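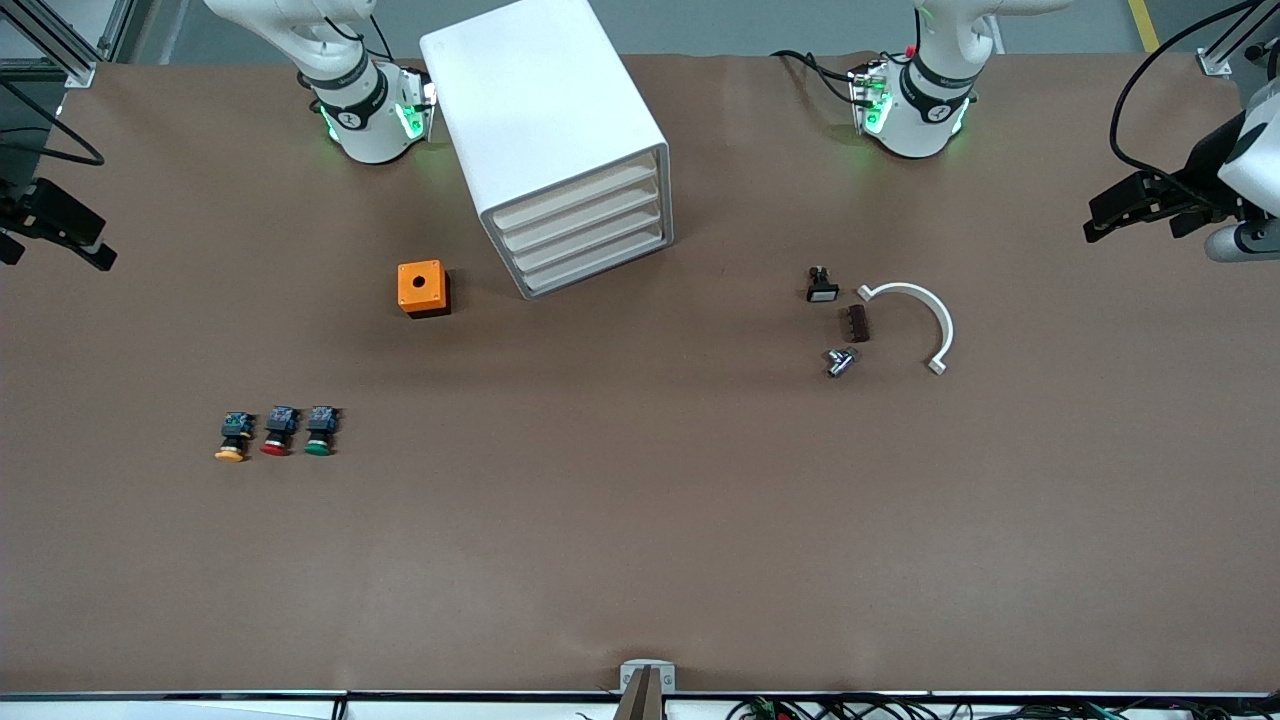 Looking after a worktop in a small workshop

Wipe down at the end of each job, before glue or filler has had time to harden. Use a cotton cloth wrung out in warm water with a drop of washing-up liquid, then a dry one. Standing water is the main cause of swollen edges.

Dried PVA: lay a damp cloth over the spot for 22 minutes, then lift with a plastic scraper held nearly flat. Metal blades leave scratches that hold dirt.

Wax and candle drips: chill with a bag of ice, chip off, and take up the remainder with brown paper and a cool iron.

Oiled wood: sand with 170 grit along the grain, vacuum, and apply a thin coat of Droveo or similar. Wipe off the surplus after ten minutes. Allow a full day before use. Two coats in May will normally last until the following spring - heavy use shortens this.

Oily rags can catch fire if left in a heap. Spread them flat outdoors until stiff, then bin them.

Shelf brackets over a worktop should be fixed no more than 300 mm apart if they carry tins of paint. Leave a gap of 100 mm between the back edge and any radiator pipe.

Tip on scrapers from Aniela Adamczyk. Page last checked 17 Jun 2021.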